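Home | Projects | Reports | Budget Notes | Contact
Last updated 16th June

4.2 What the Faltdale budget left out

The planning sheet we inherited from Faltdale treats a kitchen cell as one arm, one table and a box of props. We doubt it. Of the quotes we gathered in May, the one from Prindard was the cheapest by 2,000 dollars, but it priced the arm's tooling as an option and said nothing about spares. Ong included both and then charged for delivery to any site above the ground floor. Neither figure can be set against the other without rewriting it line by line, and we suspect many groups skip that step.

Props are the smaller item and the one most often guessed. The sheet allows 300 dollars for them. Our own spending came to 381 dollars before any replacements, and we have seen no evidence that the smaller sum was ever tested - it looks like a round number that somebody liked. A toaster oven takes up far more table than a toy tomato, so table size should be settled before the props are ordered. Camera mounts need a line of their own as well. Usto, the planning tool we tried, folds them into "other" and gives a total of 1,503 dollars for everything that is not the arm. We could not trace how it got there.

Figure 4 concerns the tabletop kitchen task. A bottle is a fair test of a two-fingered gripper, but a soft one and a stiff one may not ask the same of it, and a buyer should see both tried before signing.
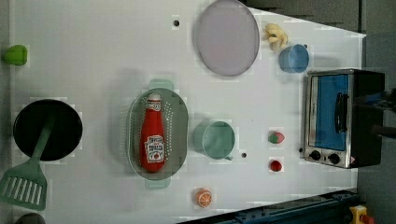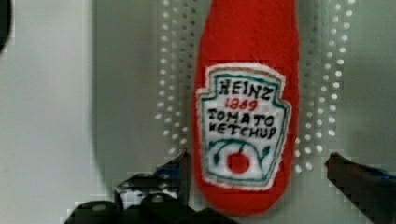 Figure 4. Kitchen task with a red bottle, in all three views.
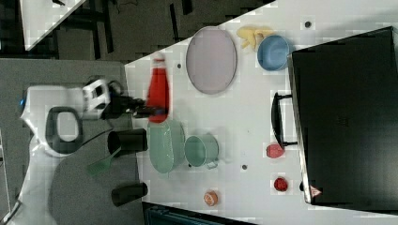
Should a group buy a second gripper at the start?

Only if the supplier's repair time is longer than the project can stand idle. Get that time in writing first - the quotes we saw left it out - and keep the money unspent until the answer arrives.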